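Robot learns to fit a computer chip, but how much did it really learn?

A research team at Sikeck says its robot can be taught to swap parts in a desktop computer from a few dozen demonstrations, without anyone programming the individual movements. The claim deserves a closer read than it got when the group's report began circulating in March 2019.

The method, called Pumetti, works in two stages. A person first guides the arm through the task 46 times. The software then practises in simulation, varying the position of each part slightly over 2,000 attempts, before it is allowed near the hardware again. Gyu-bin Bang, the report's lead author, argues that the second stage is what lets the robot recover when a part sits a little crooked in its grip.

"A fixed program fails the moment something shifts by a millimetre," Bang said. "We wanted behaviour that bends a bit."

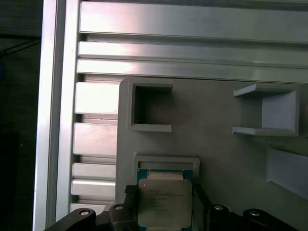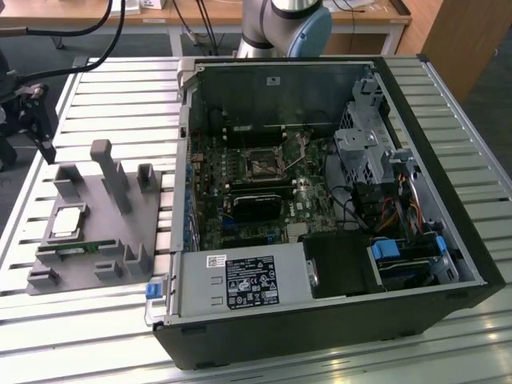
Handling a processor at the grey parts fixture (first picture); the opened desktop tower beside the fixture, with a processor and a memory module in their places (second picture).

The parts fixture is where the doubts start. Its pockets tell the robot a good deal before any learning comes into play, according to Gerrit De Smet, an automation engineer at Ollville who was not involved in the work. Factories have relied on trays and jigs for decades to take the guesswork out of picking things up.

"If you hand the machine its parts in a known spot, you've already solved half the problem with plastic," he said. "I'd like to see the same trial with the processor lying on a bench."

The report does not include that trial. It also leans on a small test: seven runs of the full sequence on the real machine, four of them completed without a person stepping in. The failures are covered in a single paragraph, and there is no comparison with a conventionally programmed arm doing the same job.

Yoon-hee Min, a co-author, accepts that the numbers are thin. She said the team chose computer parts for their tight tolerances and that the fixture was kept so every run would begin the same way. "You have to hold something still in order to measure the rest," she said.

That's a fair reason for a lab. It is less helpful to the repair and recycling shops the report names as likely users, where old towers come in every size and condition.

A longer set of tests is planned for May, using a second model of computer. Min would not say whether the fixture will stay.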